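Foltimero im Test: Zwei Greifer, viel Kabel

Seit Sonntag habe ich das Leihpaket von Foltimero im Haus. Darin zwei Handgreifer, eine Software namens Jurčo und eine Anleitung, deren Übersetzer offenbar nach Zeilen bezahlt wurde. Man macht Handgriffe vor, Jurčo zeichnet sie auf, und irgendwann soll ein Roboterarm sie nachmachen. Kostenpunkt: 391 Euro für sieben Tage, plus Kaution.

Als erste Aufgabe habe ich mir Fliege und Ständer ausgesucht. Das klang nach fünf Minuten. Brândușa Chiriac vom Support hatte am Telefon noch gefragt, ob ich nicht lieber mit Bauklötzen anfangen wolle — ich wollte nicht.

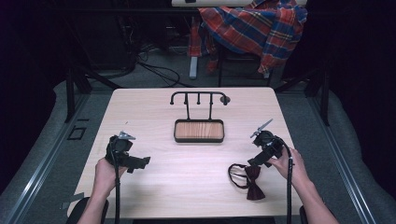 Was mir gefällt

Die Finger aus Metall fassen auch dünne Sachen wie das Halsband. Die Griffe liegen ordentlich in der Hand, selbst nach fast 70 Aufnahmen.

Was mir nicht gefällt

Die Kabel. An jedem Greifer hängt eins, und beide haben eine eigene Meinung. Außerdem speichert Jurčo erst, wenn man »Fertig« anklickt — mit welcher Hand, verrät die Anleitung nicht. Tomás Henriques schwört auf ein Fußpedal. Das kostet 99 Euro extra.

Ich verlängere trotzdem um eine Woche.

7 Kommentare · 12-mal geteilt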